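Cours 6 — Vêtements techniques de plein air : lire un argumentaire de fabricant
Notes de séance, module « Matières et usages »
Chargé de cours : Sherif Shehata

Rappel de la fois précédente : on avait laissé en suspens la question de la coupe « spécifique » (femme, chasse, montagne, peu importe). La réponse courte est que le mot ne garantit rien. Beaucoup de vestes dites féminines sont des patrons masculins réduits, avec une pince à la taille et une autre gamme de couleurs. Pour savoir, il faut un mètre ruban et deux exemplaires sur la table.

1. L'imperméabilité

Le chiffre imprimé sur l'étiquette vient d'un essai de colonne d'eau : un échantillon de tissu neuf, à plat, sous pression croissante. On ne teste ni les coutures, ni les zones d'appui des bretelles, ni le tissu après une saison. Un chasseur assis trois heures sur une souche mouillée n'est pas une éprouvette.

Prenons la fiche de la veste Jevirau, distribuée en cours. Elle annonce une membrane « éprouvée sur le terrain » par 24 utilisateurs. Lesquels ? Par quel temps ? Avec quel sac ? La note de bas de page renvoie à un rapport interne, le 3164, que personne dans la salle n'a pu se procurer. Je ne dis pas que la veste est mauvaise. Je dis que la fiche ne permet pas d'en juger.

2. Le silence du tissu

Argument propre au vêtement de chasse : la matière grattée ferait moins de bruit qu'une toile lisse. C'est plausible, et assez facile à vérifier à l'oreille. En revanche, les décibels publiés par Gresorano sont donnés sans distance de mesure. Un niveau sonore sans distance ne se compare à rien — on peut le rayer de la fiche.

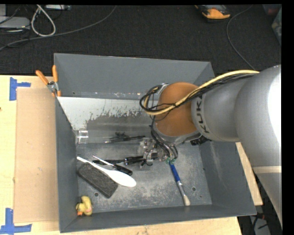
Fig. 1. Bac en métal gris et bras robotisé.

3. L'abrasion

On frotte l'échantillon jusqu'à l'usure et on compte les cycles. La méthode est sérieuse, à condition de savoir contre quoi on frotte et à quel moment on déclare le tissu usé. Premier fil rompu ? Trou complet ? Cultine et Erraji affichent toutes deux « haute résistance » ; la première précise son critère d'arrêt, la seconde non. À prix égal, cela devrait déjà orienter un achat.

Méfiance aussi envers le grammage. Un tissu de 301 g/m² n'est pas forcément plus solide qu'un tissu plus léger : l'armure et la fibre comptent autant, parfois davantage. Il sera en tout cas plus lourd à porter.

4. Le camouflage

Partie que je traite vite. Les motifs sont dessinés pour plaire à un œil humain, en rayon. Les ongulés distinguent mal l'orange du vert et repèrent surtout le mouvement et l'odeur. Le marché du motif « dernière génération » se porte pourtant très bien.

À faire pour la prochaine séance

Choisir une fiche produit de veste ou de pantalon (pas celle du cours). Relever chaque affirmation chiffrée et indiquer la norme citée, ou son absence. Classer ensuite les affirmations en deux colonnes : vérifiable par l'acheteur, invérifiable. Deux pages maximum, à déposer avant 13 h. Les captures d'écran d'avis clients ne sont pas acceptées comme source.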